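The Iltden club sent its new ticket plan out in May, and I have now read it four times looking for the part that helps people who go to baseball games. I haven't found it. What I found is a lot of talk about "flexible pricing," which in my experience flexes one way.

Here's the short version for anyone who skipped the email. Single-game seats at Hornine Field will no longer have a set price. The number will move with demand, with the opponent, with the weather, and with something the club calls "excitement level." A bleacher seat that costs 21 dollars on a cold night against a last-place team could cost 50 when a rival is in town. The club says most seats will get cheaper. It doesn't say which ones.

I've followed this team since before the right field wall was moved in, and I've heard this kind of promise before. When they took out the old bench seating, we were told the lines would get shorter. When they moved the parking lot across the road, we were told traffic would ease up. I still leave the house an hour early and I still miss the first batter.

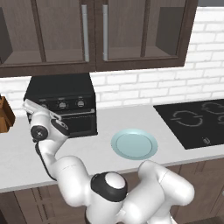 The argument for moving prices usually starts with airlines and hotels. They've done it for years, the thinking goes, and people got used to it. I'd say people put up with it, and mostly because they have to be in Denver for a wedding. Nobody has to watch a fifth starter get knocked around in the third inning. Minor league ball lives on the family that decides at supper to go see a game. If that family has to check a chart first – and then check it again an hour later to see if it went up – I think a good share of them will stay home.

The club points to Toloslow, which switched two seasons ago and reported a jump in ticket revenue. Fine. Toloslow also won its division that year and had the best young shortstop in the league batting second. I could have raised revenue there with a card table and a cash box. Nobody at the club has shown us what those numbers looked like the following summer, when the shortstop got called up and the team fell apart by the break.

## What the attendance tells us

The club's own figure for the average crowd last April was 771. In a park that size, you can hear the third base coach clear his throat. That is the problem the front office ought to be working on, and I don't see how a pricing formula fixes it. A cheap seat in April was already a cheap seat. People stayed away because it was cold and the team had lost nine of its first ten, and the beer stand on the first base side closed in the sixth.

I'll give them one thing. Season ticket holders keep their current price for a year, and that's fair. But there are fewer of those every spring, and the letter is careful to say "for the coming season" and nothing past it.

If I were asked, and I wasn't, I'd want to see these in writing before a single price moves:

- A ceiling on bleacher seats, printed on the schedule where anyone can read it.
- At least 30 home dates at the old price, with weekends and fireworks nights counted among them.
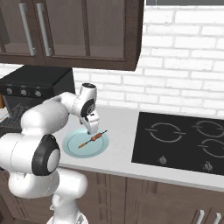

- A full report after one season, including the games where prices went up and the crowd went down.
- No extra fee for buying at the window. Tetteh Park, two hours up the highway, dropped its window fee and the sky didn't fall.

None of that is hard. A club that believes its own letter should be able to sign off on the whole list in an afternoon. So far the only answer I've gotten is a form reply thanking me for my passion, along with a link to buy tickets for the next homestand. The seats I usually sit in had gone up four dollars.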